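From My Kitchen Shelf: The Big White Bowl

Well, we finally made it past the October rush, and I've been catching up on the thing I promised you last time, which was a word or two on mixing bowls. I went through my cupboards on 9th November with a cup of coffee and far too much optimism (I own so many bowls, you guys), and by lunch I had a pile for the Mikside thrift shop and a much shorter stack going back on the shelf.

My rule was simple. If I hadn't reached for it since the summer, out it went! The tippy glass one is gone, and so is the green one with the spout that dribbled down the front every single time I poured pancake batter. What stayed was mostly plain and white, with a nice rounded rim you can get a grip on when your hands are covered in flour.

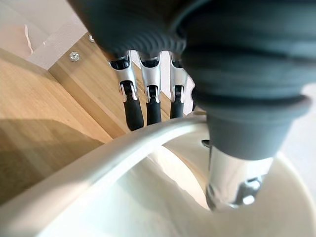
A smooth white bowl with a rounded rim, my favorite kind.

I like a glossy finish because bread dough lets go of it without a fight, and I like white because I can spot a bit of eggshell — or a streak of flour I forgot to stir in — before it ends up in somebody's muffin. For my everyday loaf I use 800 grams of flour, so the bowl has to be roomy enough that I'm not chasing it across the counter.

Ewurabena Gbeho wrote in from Naltar to ask how I stack mine without chipping them. I put a folded dish towel between each one and never go more than 3 high. She swears by paper plates, and I may have to try that, as I'm forever stealing the towels back to dry something.

If you have a bowl you'd never give up, write and tell me about it! I'll put a few of your letters in the next issue, along with the Baxter Street rolls recipe that so many of you asked for. You'll need 2 packets of yeast and a free afternoon.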